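3. Materials and Procedure

3.1 Stimulus objects 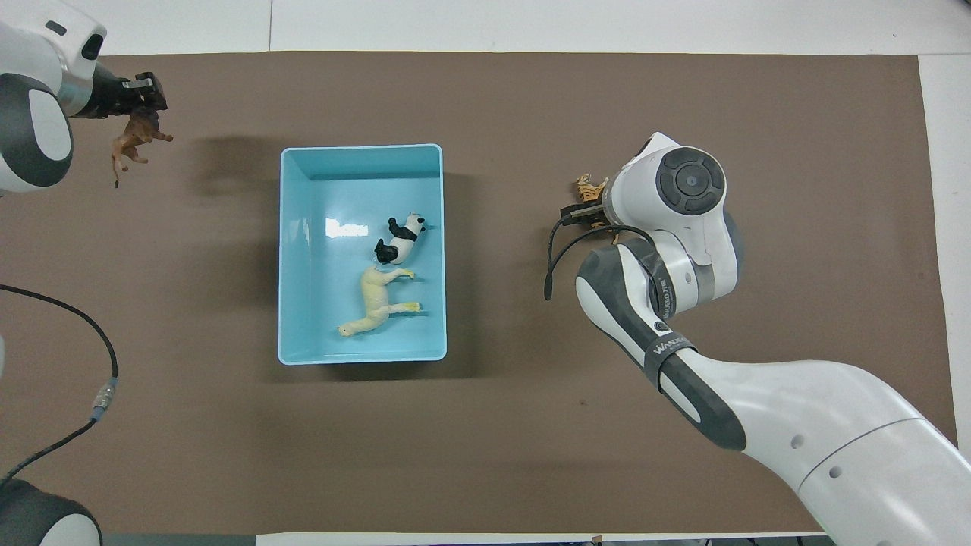 Figure 3. Two of the animal figurines used in the naming and sorting tasks, in the blue bin.

Category labels in early childhood are usually tested with picture cards, and most of the published norms for animal words rest on line drawings. Cards have well-known drawbacks for children under four. They remove size and depth, they show each animal in one fixed side view, and they invite the child to name the card by its position in the set. We therefore used small toy figurines throughout. Each figurine was chosen to stand for one basic-level word, and the set was built so that some words had a close competitor and others had none. The panda in Figure 3 belongs to the second group: its black legs and ears against a white body leave few other names open to a child who knows the word at all. The pale, long-necked animal below it belongs to the first. Adults who rated the set split between "llama" and "alpaca" for this item, and both were scored as correct. Figurines were left lying on their sides in the bin, as in the figure, so that the child had no standing pose to copy and had to pick the animal up to get a full view of it.

Items were grouped by the rated distinctness of their surface pattern (high or low) and by the presence of a close competitor in the child's likely vocabulary (present or absent). Distinctness ratings came from adults who did not take part in any other stage of the work. Raters saw each figurine alone and were asked how easily it could be told apart from other animals by color and marking only. Items that fell near the middle of the scale were dropped. Two items with high ratings were also dropped at the pilot stage, one for a loose tail and one for a printed species name on the belly.

3.2 Participants

Families were recruited through the Luo and Millura child centers. The final sample was 80 children. A total of 101 were enrolled; the remainder were excluded for missed second visits, for parental interference during the naming task, or for failure to complete the warm-up. Exclusions were decided from the session notes before any scoring was done. All children heard English at home for most of the day. Children with another home language were included if a parent reported that English words were used for animals in play and in shared reading.

Parents filled out a vocabulary checklist before the first visit. The checklist covered all of the target words along with food, clothing and vehicle words, so that parents would not guess the subject of the study and rehearse animal names beforehand. Checklist scores were used as a covariate in the models reported in Section 4.

3.3 Naming task

The child sat across a low table from the experimenter. After a warm-up with a cup, a shoe and a ball, the experimenter placed the bin on the table and said, "Take one out and tell me what it is." No animal word was spoken by the experimenter at any point in the task. If the child gave no answer, the prompt was repeated once. If the child gave a superordinate term such as "animal," the experimenter said, "What kind?" and recorded the second answer separately.

Bins were presented with 2 figurines at a time. Larger sets were tried in piloting and led to play that was hard to bring back to the task – children lined the animals up, fed them or set them fighting. With pairs, most children finished naming before play began. The two members of a pair never came from the same competitor group. Pair order was rotated across children, and the pairs themselves were fixed so that the time spent on each could be compared.

Responses were coded into five classes: target name, accepted variant, competitor name, superordinate name and other. Accepted variants were fixed in advance from the adult ratings and included common baby-talk forms. Competitor names were counted as errors in the strict scoring and as partial knowledge in the lenient scoring. A child who calls an alpaca a "sheep," for instance, has placed it with a woolly farm animal, and that answer differs in kind from "dog" or from silence. Both scorings are reported.

3.4 Sorting task

The sorting task followed after a short break. The child was shown two trays and told that one kind of animal lived in each. The experimenter placed a first figurine in each tray and asked the child to put the others where they belonged. No category was named. In the pattern condition the starting figurines differed in marking but were matched in body shape. In the shape condition they differed in body shape but were matched in overall color as closely as the available figurines allowed.

A sort was scored as consistent if the child placed all remaining figurines by the dimension that separated the two starters. Partial sorts were scored by the proportion of figurines placed on that basis. Children were not corrected. At the end of each sort the experimenter asked, "Why do these go together?" and the answer was written down in full. Many of the answers did not refer to the animals' looks at all ("they're friends," "this one is tired"), and these were kept in the data as a separate response type.

3.5 Coding and reliability

Sessions were coded from audio recordings by Lanying Cai, who had no access to the checklist scores. Aiguo Yao coded a randomly chosen subset again from the same recordings. Disagreements were most frequent for unclear word forms that could be either a target name or a competitor name, and they were settled by joint listening. Where no agreement was reached the response was moved to the class "other." This rule lowers naming scores slightly for the youngest children, whose speech was hardest to transcribe, and the age effects reported below should be read with that in mind.

Coding was done in the Ernus annotation tool with a tier for the child's speech, a tier for the experimenter's prompts and a third for comments. Timing was measured from the end of the prompt to the start of the first word. Responses that overlapped with the prompt were kept for accuracy but left out of the timing analysis, as were responses that followed a remark from the parent.

3.6 Differences from the earlier study

The procedure departs from the Brandadia study in two respects. The earlier work had the experimenter hold up each figurine in a standing position, which fixed the view and took the choice of item out of the child's hands. It also used a single pass through the set in a constant order, so that late items were always met by a tired child. The present design gives up some control over viewing time in return for answers that are closer to what children say in ordinary play. Viewing time was not equal across items – figurines with strong markings were named sooner and put down sooner – and it is entered as a predictor in the second model in Section 4.2.

Item means for both scorings, with the adult distinctness ratings, are listed in Appendix B. The competitor groups are given there in full, including the words that were accepted as variants for each target.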